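The Advisory Period at Follaleck Secondary School: Schedule, Purpose and Use

Project report, Education Systems course
Aarne Aaltonen
23 January 2024

Introduction

The advisory period is a fixed slot in the school day in which a small group of students meets with one member of the teaching staff. No subject is taught in it and no grade is given. In most schools that use the model, the same adviser stays with the same group until graduation. The adviser checks attendance, passes on notices, goes over grade reports and acts as the first contact for the family.

This report looks at how the advisory period is organized at Follaleck Secondary School, what it is meant to do according to the school handbook, and how the time is used in practice. Follaleck has 903 students and offers a general program and a technical program in the same building. The school at Indonitz, which dropped its advisory period and moved the same duties to a central student office, is used as a point of comparison.

Background

The handbook gives the advisory period two functions. The first is administrative: attendance, permission forms, locker assignments, schedule changes. The second is called "guidance" and covers study habits, course selection and any conflict between a student and a teacher. The handbook does not say how the time should be divided between them. Advisers are told to keep a log, but the format of the log is left open.

Literature on the subject tends to treat advisory groups as a way of making a large school feel smaller. The usual argument is that a subject teacher sees a student only in one kind of work, while an adviser sees the full report and can notice when several grades drop together. A common objection is that teachers are not trained as counselors and that the period fills up with paperwork. Both views came up in the interviews.

Method

A paper questionnaire was handed out in November during the advisory period itself. Some 300 were returned in usable form. Questionnaires with only the first page filled in were left out. Students were asked what had been done in their last advisory session, whether they had spoken with their adviser alone during the term, and whom they would go to first with a problem about a course.

In addition, 3 advisers were interviewed, along with Ms. Lappalainen, who builds the master schedule. The interviews followed a written list of topics and were not recorded. Notes were typed up the same day and sent back to each person for correction. The information on Indonitz comes from its published handbook and from a written reply by Mr. Demer of the student office there.

Place in the schedule

At Follaleck the advisory period comes directly before lunch. According to Ms. Lappalainen, it was moved there from the start of the day because late buses made the attendance record unreliable. The move solved that problem and created another one for the technical program, whose workshop and lab blocks run long and now have to be broken off for the advisory session and picked up again after lunch. Students in these courses lose working time twice, once in putting things away and once in setting them up.
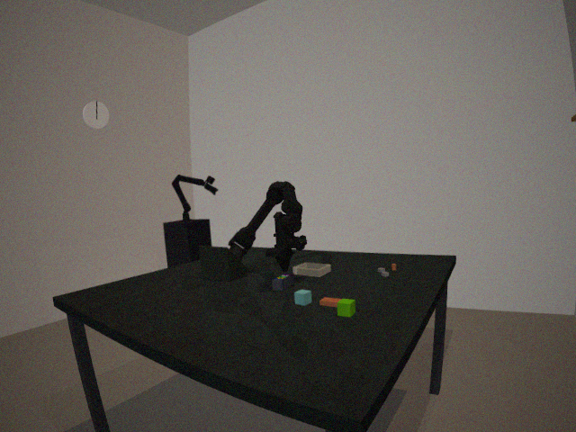
Fig. 1. Black articulated robot arm near the far edge of a dark table (computer rendering).

Ms. Lappalainen has looked at placing the technical groups on a separate schedule. The difficulty is that advisory groups are mixed on purpose. A group contains students from both programs, and splitting the schedule would mean splitting the groups. The handbook names mixing as an aim of the period, so the change would need approval from the school board and could not be made by the scheduling office alone.

Results: use of time

The most frequent answer to the question about the last session was attendance and announcements, followed by quiet homework time. Discussion of grades was named less often, and mostly by students whose session had fallen in a week when reports were sent home. Course selection was hardly mentioned, which fits the calendar, as selection takes place in spring.

Answers differed more between groups than between grade levels. In some groups nearly every student reported an individual talk with the adviser during the term. In others almost no one did. The advisers interviewed explained this by differences in how they handle the quiet homework time. One calls students to the desk one after another while the rest work. Another waits for students to come forward and said that the same few always do.

On the question of first contact, students in the general program named the adviser more often than any other person. Students in the technical program more often named their lab instructor. They spend long blocks with that instructor, and the instructor already knows the work in question. Several wrote in the margin that they would go to the adviser for a schedule problem but not for a course problem.

Results: the log

All of the advisers interviewed keep a log, in different forms. One uses a spreadsheet with a row for each student, one a bound notebook, and one writes comments directly into the attendance system. When a student changes groups, the log does not always move along. The new adviser then starts without any record of earlier talks.

Comparison with Indonitz

At Indonitz, attendance is taken in class and forms are handled at a counter in the student office. Each student is assigned to a member of the office staff and can make an appointment. Mr. Demer wrote that records are complete and easy to pass on, since all of them are kept in one system. He also wrote that students who do not make appointments are seen only when attendance or grades fall below a set limit. Follaleck has no such limit and depends on the adviser to notice.

Limits of the study

The questionnaire was given in the presence of the adviser, which may have affected the answers about individual talks. Absent students were not reached. No parents were asked. The Indonitz material describes how the office is supposed to work and was not checked with students there.

Recommendations

The school should adopt one log format for all advisers and require that it be handed over when a student changes groups. Each adviser should hold at least one individual talk per student per term, during quiet homework time, and note the date in the log. For students in the technical program, the lab instructor should receive a copy of the adviser's notes on course work, provided the family agrees.

Moving the advisory period to the end of the lunch break should be tested for one term. Lab blocks before lunch would then end at the break itself, and attendance could still be taken at a time when late buses have arrived. The effect on the lunch supervision plan was outside the scope of this project and would have to be worked out with the scheduling office first.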